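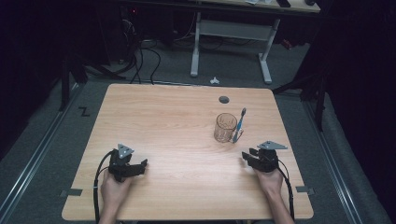
Several readers of the previous revision wrote in to ask whether a toothbrush can stay in its cup while the cup is being cleaned. It can't. Take the brush out first and keep it off the work surface until step 5.

Last updated: September 22, 2024
Reading time: 2 min

4.2 Cleaning and resetting a bathroom cup and toothbrush

This section applies to clear glass cups used with a standard manual toothbrush. For the Graltier wall holder, see section 4.3.

1. Set the cup on a flat, level table, away from the edge. If the table has a cable grommet, keep the cup clear of the opening.

2. Remove the toothbrush. Rinse the head under running water and shake it out over the sink.

3. Fill the cup with warm water and 2 drops of dish soap. Leave it for ten minutes.

Note: A faint amber tint in clear glass can be mineral film or the color of the glass itself. Film comes off with white vinegar. Colored glass will look the same after cleaning.

4. Empty the cup, rinse it, and wipe the inside with a lint-free cloth. Stand it upside down until dry.

Caution: Do not pour boiling water into a cold glass. It may crack.

5. Turn the cup upright and put the brush in, handle down, head up. Let the handle lean on the rim.

Caution: A brush leaned against the outside of a cup slides easily on smooth wood. Use this position only for a moment - during drying, for instance - and never near the edge of the table.

6. Check that the cup does not tip when the brush is moved from side to side. If it does, use a heavier cup. The Rumow 62 has a weighted base and needs no further adjustment.

Comments (2)

Catley: Step 3 worked on one cup, but the other needed an overnight soak in vinegar. Maybe add that.

Brito: What about electric brushes? Mine tips every glass I own, including the heavy ones.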